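Re: [toder-users] pose jumps when two grippers come close

Muthoni Masanja wrote:
> After the update to Toder my tracks jump when the tags turn
> away from the camera. Is it the detector or the filter?

I think it is the filter. We work with a picture frame on a white desk, and our wide lenses bend all straight lines.

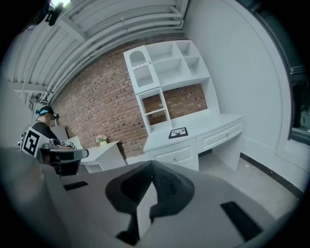

Does the filter need a new calibration after each update?
Only if the lens model changed. The old file loads without a warning, so please compare the version line.

We use one tag cube on each wrist, and I set the window to 192 samples.
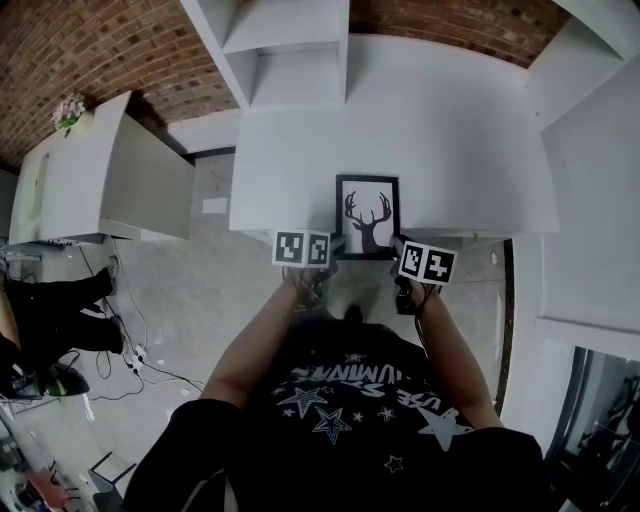

Muthoni Masanja replied that a window of six was enough for her in October, but with slower motion.

For the planner I export only the finger pads and the deer frame between them.

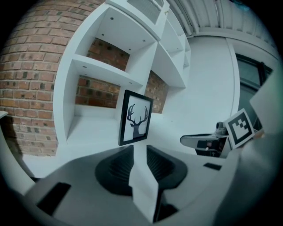 Which log should I attach to a report?
The Drostine log, cut to the last 2,000 lines.

Lindalva Holanda

Shares: 6
2 comments

rashidi_k: Same jump here, the longer window helped.
Muthoni Masanja: Thank you, I will test it with the old lens file.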